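22/03/2019

Hello again, my dears, and welcome back to my little corner! I know I promised the write-up of *Lanterns Over Trinbridge* episode seven ages ago, but work got busy, then I had a cold, and then I watched it twice more so I could pretend it was research. So let's get into it, with spoilers all the way through.

We pick up right where the last one dropped us, with Kaede standing on the bridge at Geltgate and the ferry already pulling away. I was so sure she'd jump! My sister was sure too, and we had a packet of cookies riding on it. Instead she sits down on her suitcase and eats her sandwich, and the show lets her do it for what feels like forever, with only the river and the gulls behind her. I loved it. I know plenty of people in the comments last time said the series is too slow (954 comments is a record for me, by the way, and I did read every one of them, even the rude ones), but this is the kind of slow I can happily sit through.

The middle stretch is where it wobbles. The rival lantern maker, Bestness, gets his long speech about his father's workshop, and I wanted to feel something, I really did, but we've heard most of it already back in episode four. The mouths don't always match the words either, and there's one crowd shot at the market where the same man in a green hat walks by twice. Poor thing, maybe he forgot his change.

Then comes the contest, and oh, it's pretty. There are 200 lanterns going up over the water and every one has its own little painted pattern, so you can tell the studio saved its money for this. Kaede's is the plain one. She ran out of time for the paint, and when hers lifts off crooked and bumps into Bestness's big fancy dragon, I let out a noise that scared the cat.

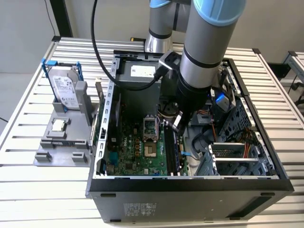
What got me most, though, was the grandmother. She has maybe two lines in the whole episode, and one of them is only "Shut the door, it's cold," but the way she moves her chair over so Kaede can sit by the stove says plenty. Saoirse Ó Conaill, who comments here as Ní Chonaill and knows far more about the original comic than I do, wrote to tell me that bit isn't in the book at all. She thinks it's the best thing they've added so far and I'm inclined to agree with her.

I'm less sure about the ending. The letter turning up in the lantern frame was a bit handy, wasn't it? And we still don't know who the 19 on the envelope refers to, if it's even a who. My guess is a house number. My sister says a ship's berth, and she's been right more often than me this season, so put your cookies on her.

Next up is episode eight, and I'll try to have it written before May!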